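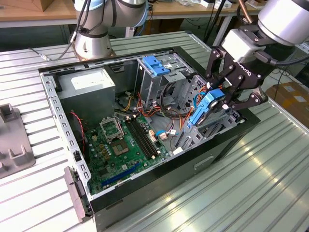
Gripper, blue drive caddy, open tower. The caddy has a lot to answer for.

Rundgate Cell Two: The Week It Forgot Whose Turn It Was

Gallery | 3 pictures | Posted 6th July

Rundgate takes apart old desktop computers with two robot arms and puts some of them back together again so we can do it all over. It is slow, fiddly work and for most of the spring it went well enough to be boring. Then the two arms had a disagreement about who owned the air above the case, and we spent a week finding out why.

The short version: the cell runs on Ritine, our scheduling software, which hands out the space over the workpiece like a bathroom key. One arm has it, the other waits. On cycle 1,387 Ritine gave the key to both of them. The arm with the caddy was on its way down to the drive bay, the other one swung in to do its own business, and they touched at the wrist. It was a slow touch. It made a noise like a dropped saucepan anyway, and both arms went into a protective stop, which is the one part of the whole affair that performed as described in the manual.

No one was inside the fence. The caddy came out of it with a chipped tab and has been retired to my desk, where it holds pens badly. The one in the picture is its replacement.

Handing over the key, slowly

The handover message between the arms is supposed to take no time worth mentioning. When we pulled the log (3,511 lines, most of them the same line) we found it had arrived 645 milliseconds late. Ritine had already given up waiting, assumed the first arm was finished, and freed up the space. The first arm was not finished. It was holding a drive caddy and moving, and it had said so. The message was simply stuck in a queue behind a backup job that somebody had moved to the middle of the working day. I know who moved it. I have access to the same calendar everyone else does, and my name is on the entry.

So there were two mistakes, one of them mine. The backup should never have been on that network. The worse one is that silence counted as "all clear," and that had been sitting in the code since the first version, waiting for a bad day. 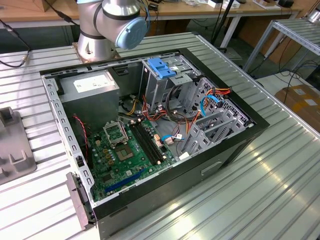
Restarting after a protective stop is the part that takes the patience. Our rule was to clear the fault, send both arms home and carry on from the last completed step, which sounds sensible until the last completed step on record is wrong. After the collision Ritine believed the processor was still in its place and wanted to pick it up. With a board in this state, the socket empty and its bracket standing up over all that exposed gold, a confident robot finger is the last thing you want coming down for a look. We caught it because Quiambao, who supply our fixtures and were on the phone about something else entirely, asked what the beeping was. It was the restart prompt. I had my thumb over the button.

The new rule is that after any stop a person looks into the case and confirms what is in it before anything moves. It adds a couple of minutes. Complaints about the couple of minutes may be sent to the pen holder. 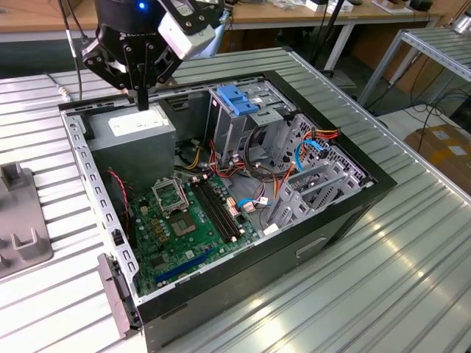 Rogelio Estrella
Cell technician, Rundgate

Slow-speed checks came next, one arm at a time, with the finger brought down toward the power supply corner and held there while we pulled network cables out in different orders. It's dull to watch. The little blue light on top of the wrist is the liveliest thing in the room. But dull is what we were after, and the arm now stays exactly where it is when the messages stop.

What we changed, for anyone running something similar:

A missing or late message now means "occupied." The space over the case is only released when the arm that has it says so.

Gutik, our safety contractor, moved the zone check off the office network and onto the safety controller, where it should have been from the start. They were polite about it. The invoice was less polite.

Backups run at night.

The restart screen no longer puts "Continue" in the same spot where "Acknowledge" was a second earlier.

We have done 267 cycles since the fix with no double handovers and one stop, which was caused by a loose case screw and belonged to the old-fashioned kind of problem I used to find annoying. We are keeping the reduced speed limit until August, when Gutik come back to repeat the tests with both arms loaded. If they sign it off, the second shift gets its cell back. Until then, please don't ask me when it will be back.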